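Report on the Visit to the Kasska Robotics Workshop
Submitted by Jonalyn Macaraeg, Office of Technical Education, Metine

On Thursday the Office of Technical Education attended the open day held by Kasska at its workshop. The delegation was led by Erlinda Calimlim and included instructors from the food service and machine maintenance programs. The purpose of the visit was to learn how robot arms are being taught household and kitchen tasks, and to judge whether the subject belongs in our second-year course.

Benjamín Ojeda received the group at 2 p.m. and gave a short talk on safety and on the Padik program, under which the firm records and reviews its handling trials. The log stood at 2,922 trials on the day of our visit. Visitors were then free to move between the tables and put questions to the staff.
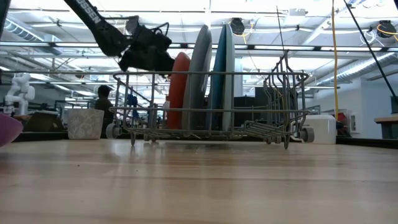
Dish rack station, with plates standing upright and the gripper over the rack.

Instructors from the food service program spent most of their time here. Mr. Ojeda explained that thin plates are a hard case for a two-fingered gripper -- the fingers must come down on either side of the rim, and the wires of the rack leave little room for error. Ms. Calimlim asked whether the spacing of the plates could vary. The staff replied that varied spacing is part of the trials.

A second discussion concerned the small cameras mounted near the grippers. These give a close view of the fingers and of whatever lies just beyond them, but the view smears when the arm moves quickly. Rodel Baluyot of our maintenance program asked how blurred pictures are handled, and was told that they are kept with the rest of the record.

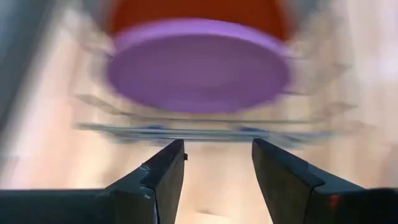

Tables, Arms and Floor Space

Janelle Manalo of Kasska answered questions on layout. Our own laboratory is smaller than the Kasska workshop, and the group wished to know what a training station would require. Ms. Manalo advised planning for the reach of the arm first and the size of the table second. Cable runs also deserve early attention -- a cable that is too short limits the wrist, and one that is too long can catch on the work. Everyday items such as mugs are well suited to beginners, as they are cheap to replace and offer both a rim and a handle to grip.

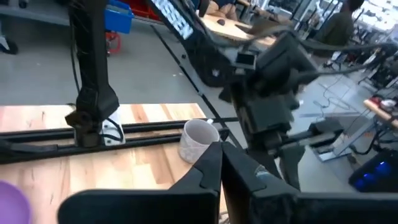 Mr. Baluyot observed that rails across a tabletop would allow equipment to be moved between classes without drilling new holes each term. He has been asked to prepare a sketch for one station on this plan, to be shared with the Saludo campus before any purchase is considered.

The office thanks Kasska for its hospitality. Instructors who wish to join a return visit in September should give their names to Ms. Macaraeg; seven places are available.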